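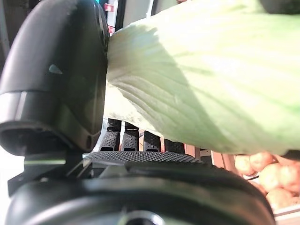
Big green leaf against the black finger, cabbage or lettuce.

2018-07-15

Spent nearly the whole day on the new little PC, the Seltora box that's meant to take over from the old tower under the bench. Writing it all down while I still remember which order I did things in, and so Aldana doesn't have to ring me when she does the second one.

First impressions: tiny! Smaller than the power board I've got it plugged into. It shipped with 2 GB soldered and no way to add more, which I knew, but I'd convinced myself the listing meant there was a spare slot (there isn't, I had the lid off). The eMMC is the slow part. I copied the Negussie log archive over as a test and had time to make a cuppa, drink it, and answer Gervasio's email about the monitor cable before it finished. Price was $219 delivered, so I'm not going to whinge too much.

BIOS was a pain. It ignores the USB stick unless you hold the key down before the logo turns up, and it only boots from the port nearest the power jack. Tried three different sticks before I worked out it was the port. Maximiliano reckons the other port hangs off a hub chip that doesn't wake up in time, and he might be right, I haven't checked.

Installed the minimal image, no desktop. Wifi came up on the first go, which was a surprise, but it drops whenever the Bluetooth is on. Turned Bluetooth off in the BIOS and haven't seen it drop again. If anyone needs a Bluetooth keyboard on this thing, sorry, use a cable.

Then Jarosard. The old config file goes straight across except for the serial section - the device names are different, so I wrote a udev rule to give them the same names as on the tower. Rule is in the shared folder, next to Benjamín's old one. Please don't delete Benjamín's, the tower still uses it until we switch it off for good. Also bumped the poll interval up to 500 ms, because at the old setting the CPU sat pegged and the case got properly hot on top. At the new setting it's warm and that's it. Amancay wants it faster than that for her plots. I said I'd have a look, but I think she'd be better off running Divo on her own laptop and pulling the data over the network.

Oh, and the clock. There's no battery in it that I could find, so every time it loses power it wakes up in the past and all the timestamps go silly. Lost a good hour to this, chasing a "certificate not yet valid" error on the package mirror and blaming the proxy. Network time fixes it once the network is up, but Jarosard starts before that. I've made the service wait for time sync. Boots slower now, fine by me.

Restarts: did a bunch of them, some clean and some by yanking the plug. One of the yanked ones came back with the filesystem mounted read-only and wanted a check run by hand. Not thrilled about that. Might move the logs to a USB drive, or mount the root read-only on purpose and be done with it. Maximiliano did that on his at home and seems happy enough.

Still to do:
- proper power supply, the one in the packet has a two-prong plug and the adaptor wobbles
- label the good USB port (texta is in the second drawer)
- ask Gervasio whether the static address he gave me is really free, I got a conflict warning once and then never again
- leave it running overnight with the logger on and look at memory in the morning

Memory at knock-off time was sitting a bit over half used and creeping up. Could be cache. Will look again before I start blaming Jarosard.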